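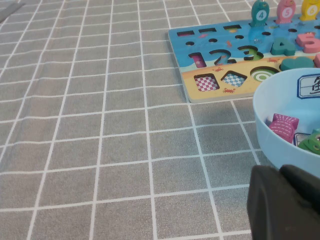 From: Idris Vaughan
To: manipulation list
Subject: Re: Notes wanted from the Thursday open day at Histgate

Leidy Ñahui wrote:
> I could not get to Histgate on Thursday. Could someone who went
> post notes on the sorting demo? I care less about the headline
> number than about the setup: which views the policy gets, how the
> target bowl is specified, and what counts as a failure. Konrad
> told me they have dropped the foam fixtures. We are deciding in
> February whether to copy the Plullorau bench layout or stay with
> our own, so details on the table side would help too.
>
> Leidy

Leidy,

I was there for the two afternoon sessions. Notes follow, in your order. Tươi Cù ran the bench and answered most of the questions; Rhydian Watkins gave the talk beforehand, which you can skip if you saw the version he gave at Onivstead.

Task. One arm with a two-finger gripper, a children's wooden number board, three bowls. Pieces go into the bowls by category: fish, numbers, everything else. The reverse task (bowl back to board) was listed on the handout but they ran it only once while I was in the room, with one numeral, so I would not draw anything from it.

Views. Two color streams, one fixed on the workspace and one at the wrist. No depth. I asked whether the wrist view was needed, given how much of it the fingers and the near bowl can take up. Tươi's answer was that the fixed view loses the middle of the board whenever the arm is over it, and the wrist view is what carries the last few centimeters. They have an ablation but have not written it up. 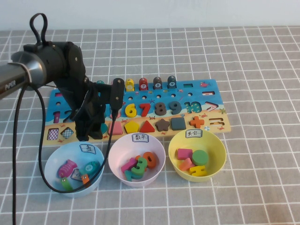 Sorting bench at Histgate. Bowls left to right: 鱼 (fish), 数字 (numbers), 其它 (other).

Bowl specification. The instruction is text and names the category. The labels are in Chinese because the task set was first written in Chinese, and the English prompts are translations of it. Konrad Krawczyk asked if the policy reads the labels or has learned bowl color and position. They do not know. Swapping the labels with the bowls left in place is an obvious test and they said it is on the list. Until somebody does that I would assume position.

Training data. 377 teleoperated episodes on this board, on top of whatever the base model had. 41 of those are recoveries, started with the piece already badly held. Rhydian thinks the recoveries matter more than their share suggests. No figures were shown for that.

Results. The handout gives 30 completed picks out of 45 for the session before lunch. A pick is complete if the piece ends in the right bowl with no human contact. A drop onto the cloth followed by a successful regrasp counts as complete, which I would score separately. The failures I saw fell into two groups:

- Flat shapes seated in their recesses. The fingers close on the top edge, slip, and the policy repeats the same approach. The numerals stand higher and gave less trouble.
- Release over the bowl. The arm opened early on two attempts and the piece hit the rim. One went in anyway.

Konrad was right about the fixtures. Nothing was clamped as far as I could tell. The gray cloth with the white grid is for putting the board back by eye between runs. It creases, and the lines wander where it does, so treat the grid as a convenience and do not calibrate against it. If you copy one thing from their layout I would copy the bowls close in front of the board — the transfers are short and a reset is quick.

Cable routing is the part I would not copy. The camera cable hangs in a loop low enough to lie across the inside of the fish bowl. I asked about snagging and was told it had not been a problem. We had a similar loop on our own arm and lost most of a week to it.

I did not get cycle times. Tươi has the logs and said she would share them on request.

Idris

--
To unsubscribe, send a blank message with "leave" in the subject line.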